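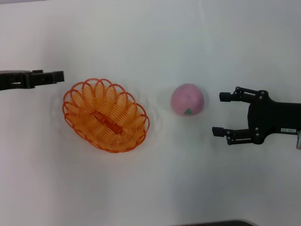
How Long Is a Lunch Break? A Study of Queueing in the Murlow Canteen

Our group set out to learn why lunch at the Murlow building takes so long. The timetable allows 30 minutes. The canteen, in our experience, has never read the timetable.

We spent February standing by the tray rack with a stopwatch and logged 686 customers, leaving out staff, who have their own door. The Rundgate side of the counter serves hot meals and the Zawadzka side does sandwiches. Both lead to the same till, and that is where the trouble starts.

The median wait was 600 seconds. Most of it was spent at the till, which runs on Tolico software and asks every customer whether they want a receipt. In the whole study 5 said yes. Two of those were in our group.

We tried a simple model with one shared queue and two tills. It cut the wait by more than half on paper. The canteen manager read our draft politely and pointed out that there is only one drawer key.

Limitations: we got hungry, and some afternoon records are thin.

Comments (3)

The sandwich side is quicker if you go at ten to twelve. Please don't print this.

Did you count people who gave up and left? I was one of them, twice.

What about the soup?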